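Lunchtime talk, notes to self. Twenty minutes, then questions. Don't rush the opening like last time!

Say hello, say I run the prep line at Gallari, and that I'm a kitchen person who got dragged into robots (happily). Then get the pictures up early so people have something to look at while I waffle.
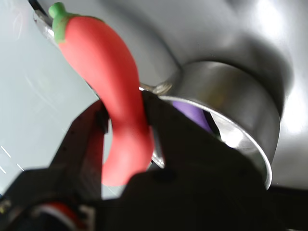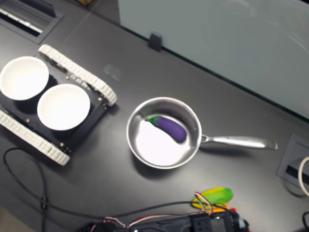

Practice veg and a steel saucepan: the chilli in the gripper first, then the wider view with the corn on the table.

Right, the job itself. Our kitchen sends out 500 meals on a Monday and every one of them starts with somebody picking things up and putting them in pans. It's dull, it's hard on the wrists, and it's the first thing people ask to be moved off. So that's what we're trying to hand over.

What I want to get across is what happened to the rota. When we brought in the Tamon arm I thought we'd be arguing about hours, and we did a bit, but the bigger row was over who gets to teach it! Everybody picks up a pepper differently. My lot had never had to put that into words before, and some of them loved it and some of them really didn't. Tell the story about the two shifts wanting two different grips.

Then money, because somebody always asks. Teaching time is paid as normal hours, 45 minutes a shift, and we wrote that down before anything was switched on. Say that slowly.

Mention the things I got wrong: put the stop button where only tall people could reach it, and held the training on everyone's break (sorry again).

Ask for a show of hands, who's done prep work? Questions till they chuck us out.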